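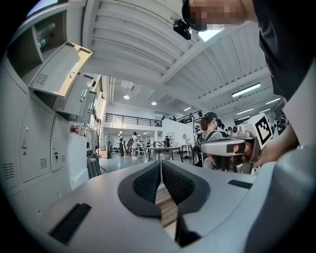
Workshop Tips > Hand Tools > Gripper Care

Search tips Go

Looking After the Finger Pads on a Hand-Held Gripper

Users of the Loltdale workshop are asked to clean the pads of each hand-held gripper after 2 hours of work. Wipe the black mesh faces with a dry cloth, then the smooth rims. Close the pads and check that they meet evenly - an uneven gap calls for new pads. Marker cubes must be kept free of fingerprints. Pads with more than 3000 closings are to be replaced.

Comments

Merle Gilchrist: Does a damp cloth harm the mesh?

Shufen Tang: Ours held up fine. Let it dry fully.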